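Ticket 1325 - Invoice export drops lines after update
Product: Lovum Stock and Orders
Customer: Pristden
Status: Closed
Opened: Mon 3 January

First message

Hello,

We are a small wholesale shop for kitchen and table goods, and we use Lovum for stock and invoices. After the last update we have a problem with the export to our accounting program, Zuvico Books. When I export the invoices of the whole month, the file is made without any error, but some invoices are missing from it. In the screen I see 700 invoices for the month. In the file there are only 500.

I tried these things already:

Export again with the same dates. Same result, 500.
Export in another browser. Same result.
Log out, delete the browser cache, log in. Same result.
Export of October, which we already did before the update and which was correct then. Now it also stops at 500.

I attach the October file from before the update and the one from today, so you can compare. Please note that our accountant needs the numbers this week.

Reply from Lovum support

Thank you for the clear report. Could you please tell us if the missing invoices are always the last ones, or if they are spread over the month? Please also send the settings page of one product which is on a missing invoice. The export log would help too. You find it under Settings, Data, Log.

Customer

I sorted both files by invoice number. The missing ones are always the last ones, nothing is missing in the middle. So it looks to me that the export stops after one page and does not take the second page.

The log has only one line for each export, "finished, 500 rows", and no warning. I find this a little dangerous - a person who does not compare the totals will believe that everything is good.

The product page you asked for is article 117 in our list. I copied the fields as text.

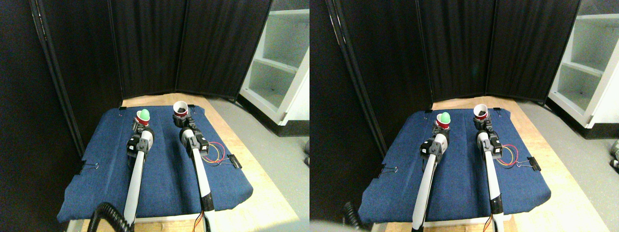
The tax code and the unit are filled in, and the price group is "Standard". I compared with an article from an invoice which was exported correctly, and I see no difference in the fields. For this reason I don't think that the product data is the cause.

Reply from Lovum support

You are right, the product data is fine. In the update a row limit was added to the export for Zuvico Books, and it should apply only to the preview. We can repeat the error here. Until the fix is ready, please export in two parts, first half of the month and second half, and import both files.

Customer

I did it in two parts. The first import was fine. The second gave the message "batch already exists", because both files have the same batch name. I changed the name by hand in the first line of the second file and then it was accepted. Maybe you can write this in your help page, other customers will have it too.

The total in Zuvico Books is now the same as in Lovum, 700 invoices.

Reply from Lovum support

The fix is installed on your server, Hsueh. Please try a full month without splitting. The batch name now also contains the start date. We added a note to the help page.

Customer

Tested with October and with the last month. Both files are complete and the log shows the correct number of rows. I did not import October again, only checked the file.

One small wish: please show the number of invoices next to the Export button, before the file is made. You can close the ticket. Thank you for the help.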